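Xia's director sat through 70 auditions, then cast the woman making the tea

The makers of Xia, the low-budget drama that has spent most of the autumn turning up in places nobody expected a low-budget drama to turn up, have been telling the story of how they found their leading lady. It involves a church hall in Gondcombe, a broken heater and a catering budget that had already been spent on parking.

According to the film's director, speaking after a screening in the town in November, the part of the elder sister was meant to be the easy one to fill. It has fewer lines than the younger sister, no singing and only one scene in the sea. The production saw 70 actresses for it over a fortnight. Several were very good. One was so good that she was offered a series somewhere warm before the week was out, and took it, which the director described as "the correct decision, and I have almost forgiven her".

By the second Friday-feeling afternoon of the process, as the casting director put it, the panel had stopped taking notes and begun drawing boats. The reader, whose job was to feed lines to each hopeful in turn, had lost her voice. A local woman who had been hired to run the tea table was asked if she would mind reading in, just until five o'clock.

She read in until five o'clock. Then she was asked to swap parts, "to give us a rest", and read the elder sister instead. The director says the room went quiet. The casting director, asked about this separately, says the room had been quiet for some time, mainly from cold, but agrees that people put their pencils down.

What followed was less romantic. The film's backers, Wudent, had been promised a face that audiences might recognise, and the tea table did not count. There were three further readings, a screen test and a long telephone call in which the phrase "marketing position" was used more than once. The new recruit, for her part, had not said yes. She wanted to know who would be doing the teas.
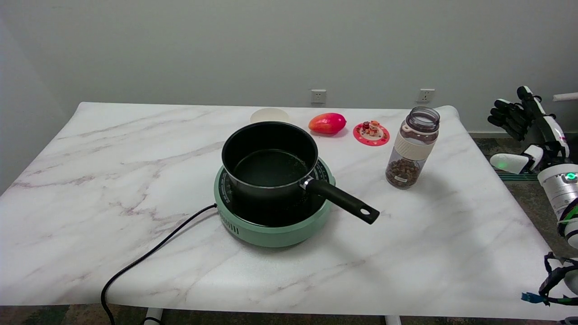

FILM NEWS

Wudent gave way in the end, on condition that the younger sister be played by someone with a following. She was, and by all accounts the two got on famously, although the one with the following is said to have been put out when the one without it needed fewer takes. Shooting lasted through a wet spring. The sea scene, which had been described to everyone as "a paddle", took four days and finished off two wigs.

The finished film opened the festival at Basa to an audience of 200, a fair number of whom had come in to get out of the rain and stayed for the second half. It was moved to a hall with 500 seats for its repeat showing and filled that too. Since then it has picked up a distributor, a slightly baffling poster and a prize for best first performance, the last of which now lives on a windowsill in Gondcombe next to a cactus.

The director was asked whether the story had improved a little in the telling. He said that all stories did, and that in an earlier version there had been 50 actresses and a working heater. The casting director said the number was correct and she still had the forms.

As for the star, she was not at the November screening. She sent a message, read aloud from somebody's phone, thanking the town for its support and asking whoever had borrowed the hall's large teapot to bring it back. She has turned down two scripts so far, both about women who run tea shops, and is understood to be reading a third in which she would play a judge.

Wudent, which now speaks of the casting as a bold choice it was proud to make, has confirmed that the same team will begin work on a second film next year. The script is finished, more or less, and the sea has been taken out of it. An open casting call has been announced for the smaller parts, and 3,000 people have already put their names down, which is rather more than the church hall will hold.

The production is also advertising for someone to do the refreshments. Applications for that post are said to be running unusually high – and most of them, the casting director notes, have come with a headshot.

Xia is in selected cinemas now and returns to Gondcombe for a week of evening showings at 7.30pm.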